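Genstead Folding Tables and Stands: Your Questions, Answered With Patience

We have been selling secondhand and reconditioned home furniture since October of a year we would rather not discuss. In that time over 400 people have written in about their tables, and most of them were asking one of the questions on this page. Chin-lung Chu answers the mail. Please read this first, for his sake.

Last updated April 2026.

My stand wobbles. Is it broken?

Probably not. Put it on a different bit of floor and try again. If the wobble goes away, your stand is fine and your house is the problem, which we don't service. If the wobble comes along with it, check the brace rods at the back. Every screw should be finger tight and then a quarter turn more. People tend to tighten one side until it squeaks and leave the other one for the weekend.

Which way do the brace rods go?

They cross. We get returns every year from customers who have fitted both rods in the same direction and report that the stand "leans like it's listening." One rod runs from upper left to lower right, the other from upper right to lower left, and they are joined where they meet. Fit the joint loosely, attach all the ends, then go back and tighten the joint last.

How do I know the side frames are on the right way around?

Look at the bottom bars. Each one runs along the floor and joins the rear post to the front post. If yours are up near your elbows, turn the whole thing over and we'll say no more about it.

Can I stand it in front of a cabinet?

Yes, and plenty of people do, usually in a hallway or laundry room where there was only ever one good wall. Measure the cabinet doors first. The gap between the side frames looks generous, but the rods run straight across it, and a door that swings outward will meet them sooner than you'd like. Put the things you never use in that cabinet. Nandi Mnguni in our shop keeps her Christmas lights in hers and moves the stand once a year, complaining.

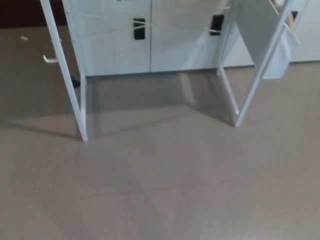 What is the hook on the side for?

Whatever you like, within reason. A dish towel, a dustpan, a tote bag. It is not for a backpack full of textbooks. We have seen what happens to the hook, and we have heard what happens to the person walking past it.

Things keep ending up on the floor between the posts. Any advice?

Small items do migrate there. Socks, jar lids, the cap of something. You can get a hand in from the side without moving anything, or you can leave it until you next vacuum - most of us have made our choice.

How much weight will it hold?

That depends on the top you bought, and the limit is printed on the slip that came with it. If you threw the slip away, send us the order number and we'll look it up. Please don't find out by sitting on it.

How do I clean white metal?

Warm water, a soft cloth and a little dish soap, then dry it. Skip the scouring pads. Scuffs near the feet will mostly come off with a damp cloth and a bit of stubbornness. Chips in the finish can be touched up with our Porilov pen, item 376, which is white in the way that most whites are white. Try it somewhere low down first.

Will the feet mark my floor?

They can if you drag the stand. Lift it. If it's too heavy to lift, take the stuff off it, then lift it. Felt pads come in packs of 600, a quantity chosen by our supplier and not by us, so we split them up and will mail you a handful for the price of the stamp.

I have a screw left over.

Check the rear posts first, then the spots just above the feet. If every hole is filled, it's the spare. Tape it to the underside of the tabletop, where you'll find it when you move.

Can I return a stand I've already put together?

Yes, within 3 weeks, and you don't have to take it apart. Leave the hook on, too. We need it back.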